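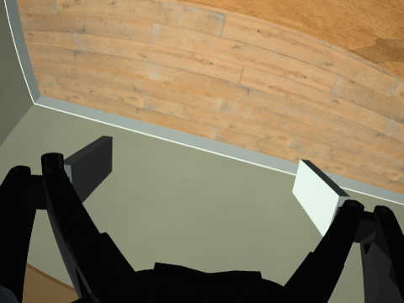 Why does wood have knots?

If there is a wooden floor in your home or your school, look at it closely. In many boards you will find dark round spots. They are called knots. Some are as small as a pea and others are bigger than a coin.

A knot is the place where a branch was growing. Every year the trunk of a tree becomes a little thicker, with a new layer of wood under the bark. The branch stays where it is, and the new wood grows around the bottom of it. After many years a part of the branch is deep inside the trunk. When the saw cuts the trunk into boards, it cuts also through this hidden branch, and we see it as a spot.

Living knots and dead knots

If the branch was alive, its wood is joined with the wood of the trunk. Such a knot sits very tight. If the branch was already dead, the trunk only grew around it, like a sleeve around an arm. This knot is often darker, sometimes with a black ring, and one day it can fall out and leave a hole.

My neighbor Henrique Tavares makes tables, and he let me try his saw on an old pine board. In the clean part the saw went easily. At the knot it became slow,
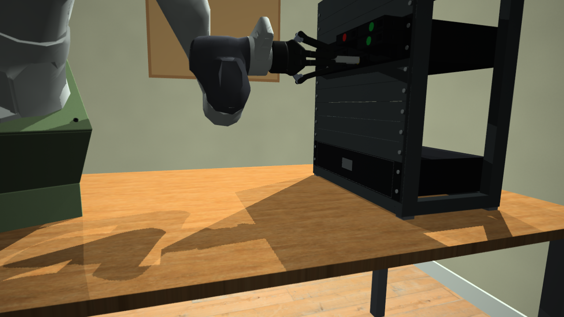 and I had to push much more. A knot is usually harder than the wood next to it, and its fibers go in another direction. The lines of the trunk have to bend around it, as water in a stream goes around a stone.

Are knots bad?

It depends what you want to build. For a ladder you need straight wood, and a big knot can make it weak. For a floor or a shelf, small tight knots are usually fine, and many people like how they look.

Something to try

Take a sheet of paper and a soft pencil. Put the paper on a rough old board and rub gently with the side of the pencil. Can you see the lines bend near the knot? Henrique has up to 100 of these drawings from the children on our street, and he keeps them in a drawer under his workbench.

Written by Rui Macedo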